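Subject: Re: [trutelia-users] Slow parsing of long date columns
From: Shalini Rajput

Haoran Liao wrote:
> Import of our readings file takes ages now. It has 2,052 rows and
> the date column is the slow bit, I think. Same file was fine on the
> old parser. Is there a setting I've missed?

Hi Haoran,

Yes, there is, and I'm so pleased you asked because it's my favourite part of the new release! Trutelia now tries to guess the date format for every single row unless you give it one. Put the pattern in the column settings (yours looks like day, month, year with slashes) and it skips the guessing altogether.
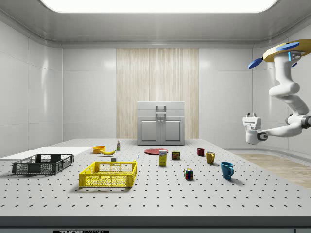 I tried it last night on the Flemcombe test file, which is a bit smaller than yours at 900 rows. Without a pattern it took 368 milliseconds per batch, and with one it was down to 201 — lovely for a one-line change.

Do watch out for blank cells, though. With a fixed pattern a blank counts as an error, so switch on "allow empty" as well or the import will stop at the first gap. Kuldeep got caught by that one in April, and so did I.

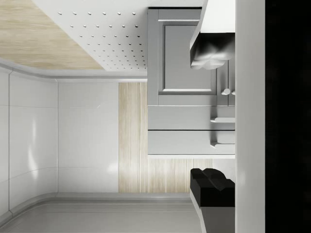

Themis has a patch that remembers the last format that worked and tries it first, so the default should get quicker too. It still needs testing on files with mixed formats — if you've got any messy ones, please send them over, the messier the better!

Shalini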